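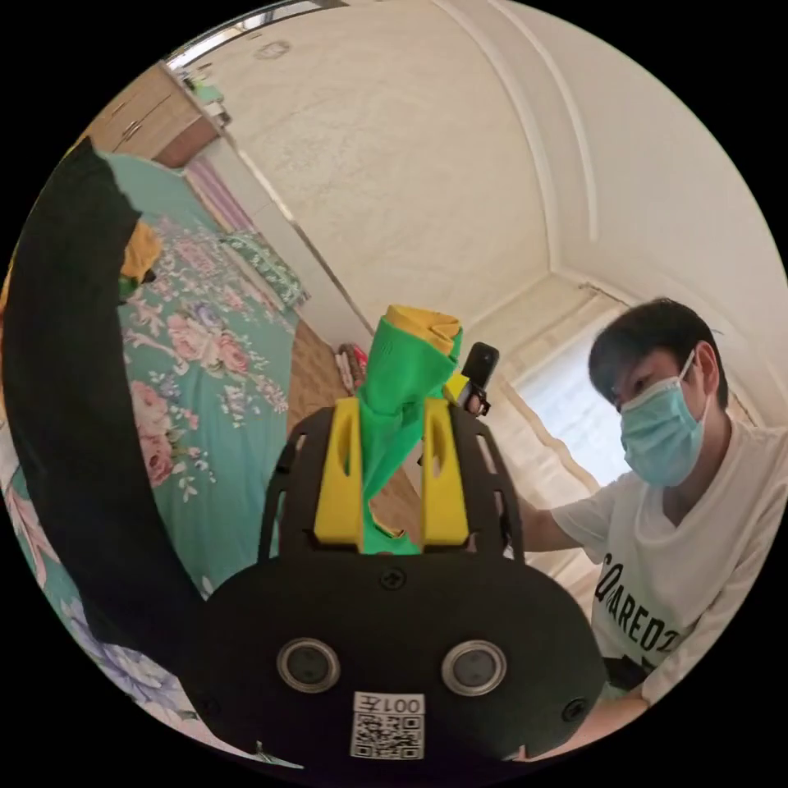
Visit report: Fulano open day, Stalach
2021-10-06

Fulano opened its garment handling work to visitors for the first time since June. The company runs two sites in Stalach: a workshop, where the grippers are assembled and the robot cell is kept, and a furnished house a short walk away, where people use hand-held versions of the same grippers on ordinary clothes. We saw the workshop in the morning and the house after lunch.

The workshop part was brief. The cell holds one two-armed machine, supplied by Marciniak, over a flat table. It was given a shirt to fold and completed the first fold at the second attempt. The cycle was slow, and our hosts did not pretend otherwise. The main limit is finding the second grasp point after the cloth has been lifted and has changed shape. Grip force is set too low for denim at present, and a stiffer spring is on order.

Fulano gave its recorded total as 2,682 handling runs, of which 300 have been set aside for testing and are not used in training. The runs are checked by eye before they go into the set. A run is thrown out if the operator touches the garment with bare fingers or if either gripper loses tracking.
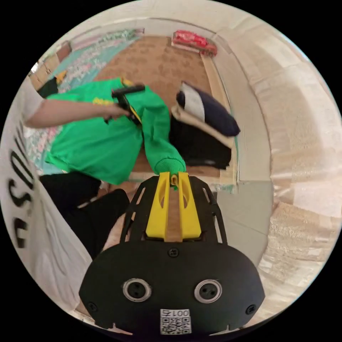
Gendevley Technical College – Department of Handling and Assembly

At the house the work is done in a bedroom, with the garments on the bed or at floor level. The operator works with hand-held grippers and takes hold of the clothing by its edges. Cuffs get particular attention. A ribbed or knitted cuff is thicker than the sleeve behind it and gives the fingers something to close on, and it is also easy to locate when the rest of the garment is in a heap. Plain hems are harder and the fingers tend to slide along them.

The fingers are yellow blocks with a slot through each, carried in an open black frame above the body. The unit we were shown has its label, 001 and a QR code, on the front face. Fulano quotes a maximum opening of 70 mm. We were allowed to try a pair and found the trigger light, though the weight sits well forward of the hand and the wrist notices it after a few minutes.
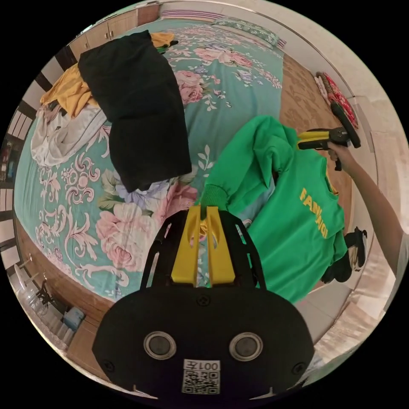 Why use a bedroom when the workshop already has a table?
Clothes at home lie across soft surfaces, hang over edges and cover each other. Fulano wants the recordings to include those conditions, together with window light and patterned bedding, before the robot is asked to deal with them.

Sweatshirts were described as the awkward case. The front and the sleeves behave differently under the same pull, and the neck end bunches up. The procedure is to free one sleeve, lay it out, then bring the second gripper to the collar. Lettering on the chest is useful afterwards for checking which way up the garment was at each step.

A session is limited to 125 runs per operator. Data is copied off at the end of each session and the grippers are recalibrated before the next one – a job of several minutes that was skipped in the early recordings and is now compulsory.

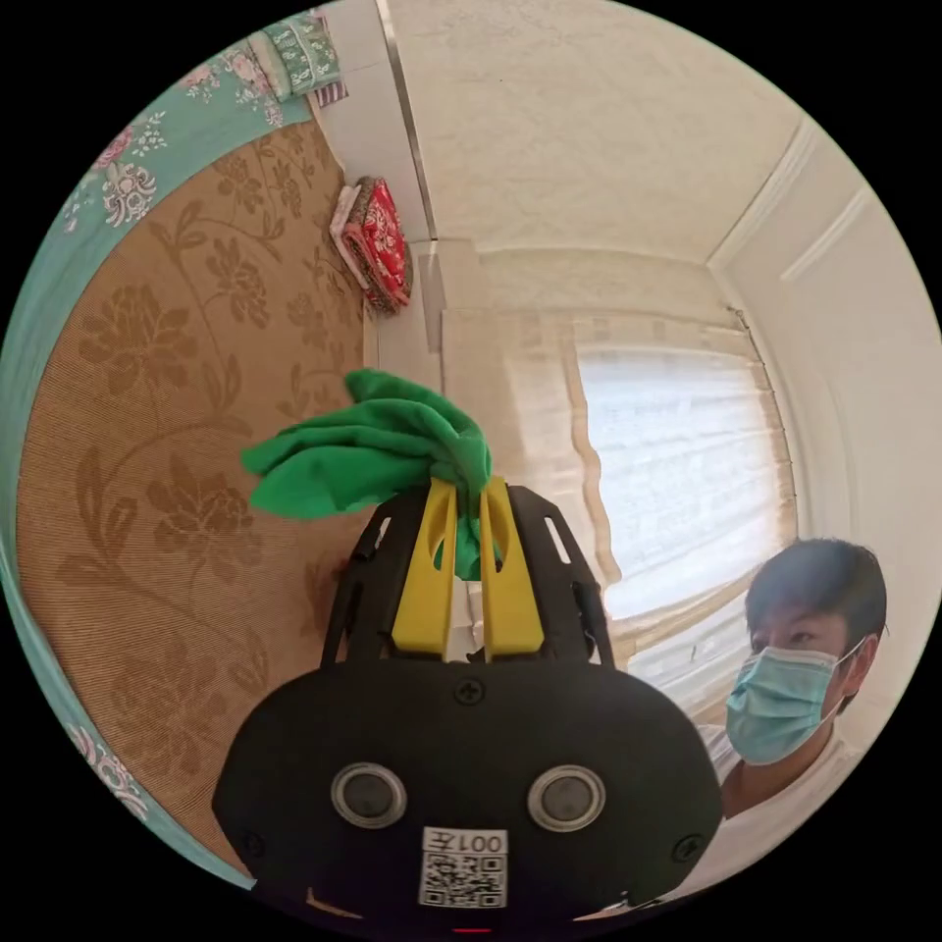

Report by the Visits Editor, Gendevley

Discussion in the afternoon turned to bunched cloth. When the fingers take a crumpled piece, the folds hide the tips and the controller has little to judge the grasp by. Fulano keeps such runs in the set and tags them separately. Our own group would have been inclined to remove them, and there was some disagreement on the point.

Two further questions were left open. The first was whether finger wear changes the grip over a long series; no measurements have been made. The second was how far the operator's posture, leaning in close over the work, carries through to arm paths that the Marciniak machine cannot reach. Fulano filters these out by software at present and would not give the proportion lost.

The department has asked for a sample of the tagged runs for use in the second-year laboratory. Visitors going to the next open day should note that the workshop entrance is at the rear of the building and that parking in Stalach is limited.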